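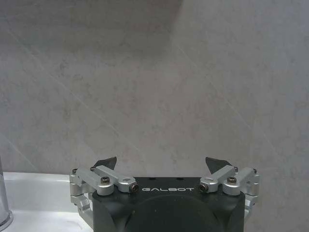

4. Measure the counter before you ask for a quote

Most of the money wasted on a kitchen or bathroom arm goes on the wrong mount. Before you contact a supplier, clear the stretch of counter you want the gripper to work over and measure it in both directions. Then measure from the wall to the front edge, and from the counter up to the lowest thing above it. Write down where the faucet stands and how tall it is. A tall chrome faucet at one end of the counter is a fixed obstacle, and the arm has to be told about it.

Measure the gripper with its fingers open. Spec sheets often list the closed width because it is the smaller number. A two-finger gripper with side linkages is a good deal wider than its housing, and the outside brackets are what will touch the wall first.

5. Look at your surfaces

Glossy white counters throw back a lot of light, and depth cameras can have trouble with them. Gray marbled walls are usually easier, but test them under your own lights. Ask for a demonstration at your site, in the evening if that is when the machine will run. Mernance charges for a site visit and takes the fee off the order. Cellel does not charge, but you may wait until December for a slot.

If the demonstration goes badly, try a different bulb or a matte mat before paying for a better camera.

6. Budget for the parts that wear

Fingertip pads wear out. Price a spare set with the gripper and keep it in a labeled bag. Ask these questions in writing:

Are the pads sold singly or only in pairs?
Can they be changed with a plain hex key?
How long is delivery on linkage pins and screws?
Does changing them yourself affect the warranty?

Li-hua Chiu runs two arms in a rental kitchen and puts aside $45 a month for each one. Her first year came in under that. The second did not – a bent linkage used up most of the savings.

7. Plan the cleaning

Open joints and screw heads collect grease and soap film. Allow 12 minutes at the end of each working day to wipe the linkages with a barely damp cloth, then a dry one. Keep spray cleaner off the housing and spray the cloth instead. Check the maker's sheet before using anything with bleach near aluminum.

Put this time in the budget as labor. Over a seven-day week it comes to well over an hour.

8. Leave room to park it

The arm needs a resting place away from the sink. Allow 40 inches of clear counter if you can spare it, and keep the outlet on the side away from the faucet. Tsung-han Poon parks his over the draining side and has had to move it twice.

9. Buy the arm last

Order the mount, the power supply and the mat first, and fit them. Tape the reach of the arm on the counter and work around it for 7 days. If the tape is in your way, the arm will be too – change the position on paper and try again before you sign the order.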